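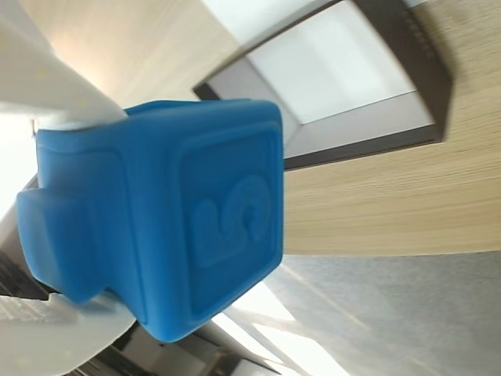
Blue block with a raised 5 on one face.

Orken Soft Blocks – data card

Photos of soft toy blocks with raised numerals, taken against a wooden surface at Zurkimdale in June.

Contents: 107 photos in 8 folders, one folder per color. File names start with the color, then the numeral facing the viewer.

Labels: color, numeral, and which way up the numeral is. If two numerals show, label the larger one. Use "none" when no numeral can be read – 14 photos have this label.

Known problems: 6 and 9 were mixed up in the first release. Yanling Feng relabeled them. Some numerals are a little blurred.

Contact: Jonatan Eide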